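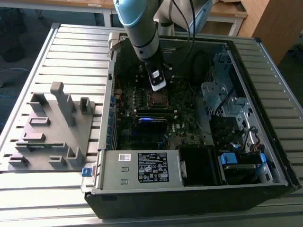
An open desktop tower on the worktable, side panel off

Progress report, Jokima storage refresh
Saturday, March 23, 2024

Hi all,

I promised you something short this time, so let me start with the number you probably scrolled down for. We've moved 93 of the office PCs off their old hard drives and onto solid state, and the other 12 are waiting on parts. I'd hoped to tell you we were finished (I think I even wrote "finished by March" in the application, oops), but I'm really happy with where we are!

The holdup is the mounting brackets. Burnier sent us the 2.5-inch drives on time and then the adapters for the bigger bays came in the wrong width - twice. The third batch is supposed to ship next week. I could have stuck the drives in with tape, and I know people do, but these machines get moved between desks a lot and I'd like to sleep at night.

Cloning has gone better than I expected. We use the Clilter imaging tool over the wired network, and most machines were ready for their users again the next morning. Two gave us trouble. One had a recovery partition in a weird spot and wouldn't boot until I rebuilt the startup files by hand, and the other had a drive so full of bad sectors that I gave up and did a clean install. No work files were lost on that one, as everything was on the shared folder already. The owner did lose a desktop wallpaper of a lake and was pretty gracious about it.

Money: we had $600 set aside for cables and small parts and it's all spent, mostly on SATA cables, which I badly underestimated. A lot of the old ones had broken clips. I'm not asking for more. I moved a little over from the training line, where the Vlachou people let us use their room for free.

People have been writing in about how fast the machines start now, which is lovely, and a couple have asked whether they can get more memory too (not in this grant, sorry!). The accounting team says month-end reports open before they've sat down. I'll take it.

Still to do:
Fit the last drives once the brackets show up
Wipe the old hard drives and get the recycling paperwork signed
Update the inventory sheet, which still lists drive sizes from the last refresh
Write the one-page guide on checking drive health

The wiping is slow - the big drives take most of a day each - so I've been leaving them running overnight. I'll send the certificates along with the final report and the receipts.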